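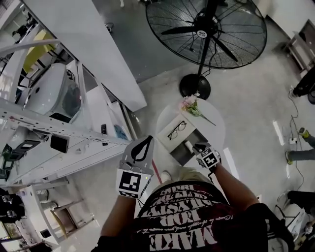
Cleaning spectacles and replacing nose pads

Filed under: Home Care > Small Repairs
12/11/21 — by Nives Piras

Most scratches on plastic lenses come from wiping them dry. Dust and grit sit on the surface, and a shirt hem or paper towel drags them across the coating. The method below suits plastic lenses with the usual anti-reflective coating, in metal or plastic frames. It does not suit wooden or horn frames, which should not be soaked.

What you need

Washing-up liquid without hand cream or citrus in it
A clean microfibre cloth, washed without fabric softener
A soft toothbrush kept for this job
A spectacle screwdriver, flat and cross-head
Replacement nose pads, if yours are yellow or hard
A shallow tray or a folded tea towel to work over

Washing

Wash your hands first. Hand cream transfers to the lens and smears.

Rinse both sides of the lenses under a lukewarm tap. Hot water can craze the coating, and the damage cannot be polished out. Hold the frame by the bridge and not by the arms.

Put one small drop of washing-up liquid on each lens and spread it with a fingertip. Work along the rim, where the lens meets the frame. Use the toothbrush on the hinges, the nose pads and the ends of the arms, but keep it off the lenses.

Rinse until the water runs off in a sheet. If it beads in one patch, there is still grease there — wash that patch again. Shake off the drops and dry with the cloth, pressing lightly.

When you put the glasses down, fold them and rest them with the lenses facing up.

Changing push-in and screw-in pads

Look at the back of the old pad. A small screw head on the side of the mount means a screw-in pad. If there is no screw, it is probably a push-in type and can be eased out with a fingernail or the flat screwdriver.

For screw-in pads, work over the tray. The screws are very small and will roll. Turn anticlockwise, lift the screw out and set it down before touching the pad. Slide the old pad out of its box mount. Clean the mount with the toothbrush; there is usually a green deposit on metal frames, and it comes off with soapy water.

Measure the old pad along its longest side. The common sizes are close together, and a 10 mm pad will not sit in the same place on the nose as a 9 mm one. Pads are left and right handed if they are D-shaped. The straight edge goes nearest the lens.

Fit the new pad, replace the screw and tighten until it stops. Do not force it. The pad should still rock slightly.

Loose arms

Open the arm fully and support the hinge with a finger underneath. Turn the hinge screw clockwise, a quarter turn at a time, opening and closing the arm in between. If it works loose again within a week or two, the thread is worn and an optician can fit a longer screw.

Do not use household superglue on any part. The fumes leave a white bloom on the lenses.

Corrections

An earlier version gave the thread direction for the nose pad screws the wrong way round. Thanks to Kenta Sakai for writing in.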